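Notebook, September 2026
Playback library for Kikex, articulation work

Picked up the string patch again after leaving it since January. The slur problem is still there. When two notes under a slur repeat the same pitch, Kikex sends a note-off before the second note-on and our script reads that as the end of the phrase. The bow change sample fires, then the attack sample on top of it. Sounds like a hiccup. Solo cello shows it worst, violas hardly at all.

Tried three lookahead settings on the Okafor test score (string quartet, second movement, the one with all the tied pizz. in the viola). At 807 ms the script catches most of the repeated notes but misses them when the tempo drops below 50. At 2000 ms it catches all of them in this movement. I'd like to keep it there, but anyone playing in notes on a keyboard with playback on will hate the delay. Needs a separate live mode with lookahead off. Ornar already has a switch for this in its own mixer, so the request isn't strange.

Dynamics next. Hairpins under long notes are fine. Hairpins that start on a rest are not: Kikex writes the first controller value at the rest and we throw it away, so the note comes in at the previous dynamic and jumps. Fixed by holding the last value received for each channel until the next note-on. Checked on clarinet, horn and both violins. Haven't checked percussion, where we use velocity only and it shouldn't matter.

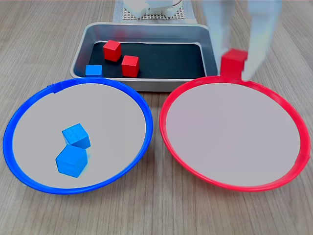

The hold also fixed the sforzando that was coming out a beat late in bar 41 of the same movement. I had that down as a separate bug. Closed it and pointed it at this entry.

Memory. Full orchestra template loads at 3350 MB, up from 2380 before the new brass. Most of the difference is the muted trumpets and trombones, which are loaded even when the score has no mutes in it. Loading them on the first "con sord." text would bring it down again, but then the first muted note is silent while the samples come in from disk. Could scan the score on open. Kikex lets a plug-in read staff text at load time, Ornar doesn't as far as I can find. Leave as is for now and put the figure in the release notes so people with 8 GB machines know before they install.

Text the score export to check for anyone repeating this: mute markings have to be typed as technique text. If they're typed as expression they print the same but don't play back. Lost half a morning to that with the Fikico band arrangement, where all of the cornet mutes were expression text.

Still open:
- portato (dots under a slur) plays as plain legato in Ornar, fine in Kikex
- harp glissando ignores pedal settings and runs up the white notes
- trill to an accidental in brackets plays the wrong upper note
- timpani roll tied over a barline restarts on the downbeat

The timpani one is probably the same note-off business as the slurs. Will try the 2000 ms build on it before touching the roll script.

Build with the hairpin fix is in the shared folder, old one moved to the archive. Template has to be reloaded after installing or the channel hold doesn't take effect. Reopening the score isn't enough.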